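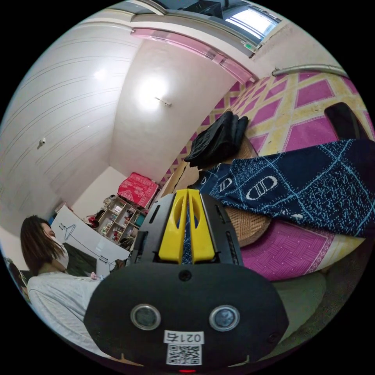 Section 2: Setting up your ship watch list

Okay, so you've got Pirik installed and it opens without complaining. Now for the bit I enjoy. I wrote this section for people who follow arms shipments and export controls as a hobby or for a small newsletter, the way I do, and who want to know when a particular freighter gets named in a customs notice or a news report. If you only want the headlines you can skip to the section on feeds and leave the ships alone.

Last updated January 2021. The menus moved a fair bit before that, so if yours look nothing like what I describe, grab the newer version first and come back.

Before you start

You'll need your Floltau login (that's the service the notices come through), and the IMO number of at least one ship. The IMO number is the seven-digit one that stays with the hull for life. Names get repainted, flags get swapped, owners sell to their own cousins, and the number just sits there. Please use it! I spent most of a winter following a ship called Bastos by name only, and I was reading about a completely different Bastos, a perfectly nice grain carrier.

Note: a free Floltau account can hold up to 100 ships. Removed ships stay in the count until you empty the bin, which catches me every time.

Adding your first ship

1. Open Pirik and click Watch, then New list. Give the list a name you'll recognise in six months. Mine are named after routes.

2. Click Add ship and type in the IMO number with no spaces and no letters in front. Press Enter and wait for the details to come up.

3. Check the ship type and the year built against whatever article or notice got you interested. If the article says container ship and Pirik says livestock carrier, stop there and look for a typo.

4. Tick Former names. It's off by default (I've asked for that to change) and without it you'll miss older reports, and some of the best stuff is in the older reports.

5. Click Save. The ship should now show in the left-hand column with a grey dot. Grey only means no notices have come in yet.
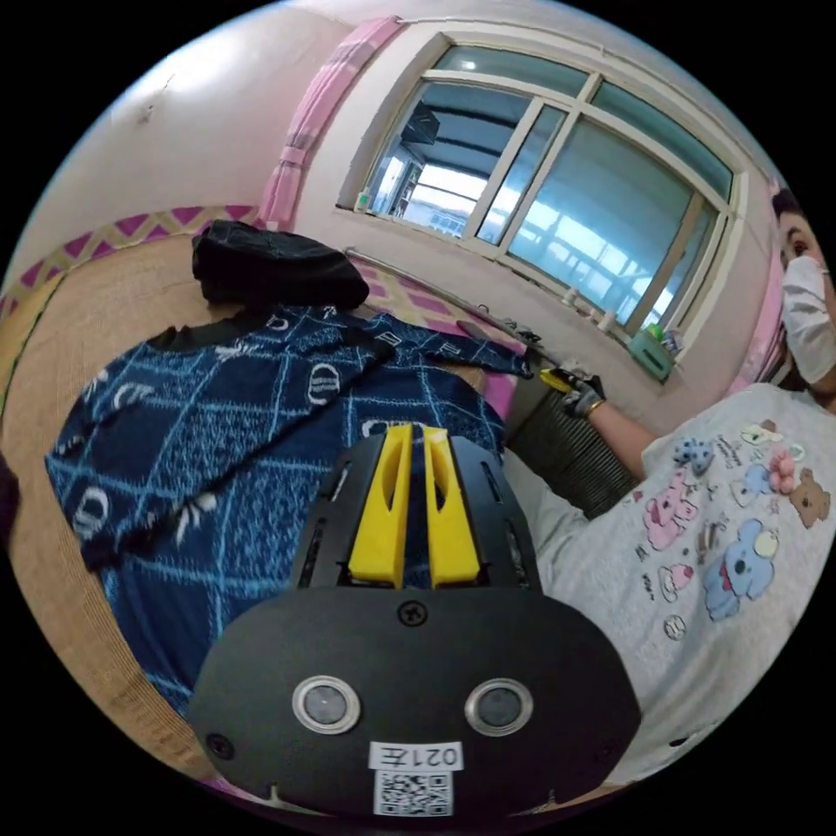
Choosing where the notices come from

1. Go to Sources. You'll see three groups: customs and port authorities, defence ministries, and press. Start with customs and press. Ministry statements are slow and they repeat each other, and you can always add them once you've got a feel for how much mail you can stand.

2. Open the customs group and tick the ports that matter to you. I follow Drostow quite closely, so I've got its seizure notices and its detention notices both ticked. Those are separate lists. A detained ship may be waiting on paperwork, a bill, a broken pump, anything. A seizure is cargo taken under an order. Pirik colours them differently and I'd leave the colours as they are.

3. For press, set the language. If you add languages you don't read, turn on the machine translation, and treat whatever it gives you with some suspicion. It once turned "dual-use lathe" into "two-way bath" on me.

4. Set Match strength to 80. Lower than that and you'll get every story with the word "vessel" in it, including the medical ones. Higher, and you lose reports where the ship's name has been spelled a bit differently.

Caution: Pirik does not check whether a report is true. It finds a mention and hands it to you, nothing more. When one government says a cargo was missile parts and another says it was industrial gear, you'll get both, in whatever order they landed. Read the original notice before you repeat anything about a ship, its crew or its owners, especially in print.
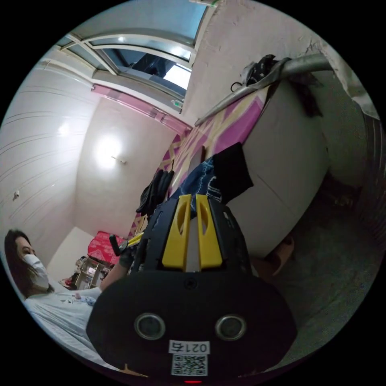
Can I watch a company instead of a ship?

You can, from the same Add button, by choosing Operator and typing the registered name. Every ship listed under that operator gets followed, and each one counts towards your account limit, so a big line will eat the lot in one go.

Setting your alerts

1. Click the bell. Choose Email, Desktop or both. I use desktop for seizures only and let everything else pile up in an email.

2. Pick how far back the first search should go. I'd say 7 days to begin with. You can run a longer search later from the Archive tab, and it's much kinder on your computer overnight.

3. Under Quiet hours, put in the times you're asleep. Ports on the other side of the world work while you don't, and that ping is not gentle.

4. Hit Send test. You should get a message with the subject line "Pirik test notice". Check your junk folder if it doesn't turn up, then mark the sender as safe.

Note: the clock in the alerts is UTC. There's a setting to show local time as well, under Display, and I recommend having both showing. Half the arguments I've had with other ship watchers came down to one of us reading the wrong clock.
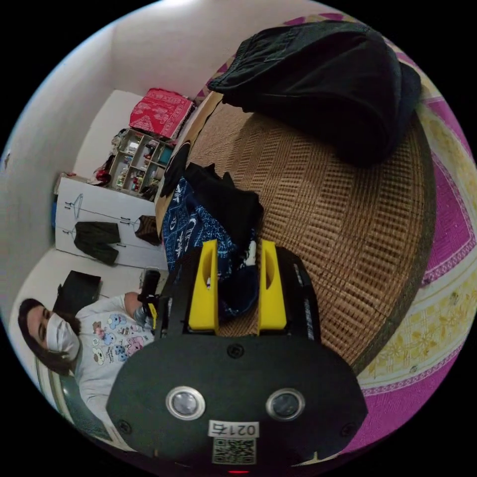

Adding cargo words

This part's optional, but I think it makes the whole thing far more useful. Cargo words tell Pirik to lift a notice to the top of the list if it mentions certain goods.

1. Click Cargo words and start with a short list. Mine has autoclave, centrifuge, maraging, end user and re-export. Add your own as you come across them in notices.

2. Put phrases in quotation marks, or you'll get each word by itself.

3. Use the minus sign for things you never want. I've got minus "model kit" in there, thanks to a toy fair in August that filled my inbox with tiny tanks.

4. Click Apply to all lists, or leave it on one list if you're only trying it out.

Caution: changing your cargo words re-sorts the old notices too. If you've been keeping notices in a certain order for an article, export them first (File, then Export, then plain text) and keep the file somewhere outside the Pirik folder.

Once a notice comes in, the grey dot next to the ship goes blue. Click it to open the notice, and right-click to file it under a list. Filing and sharing are covered in the next section.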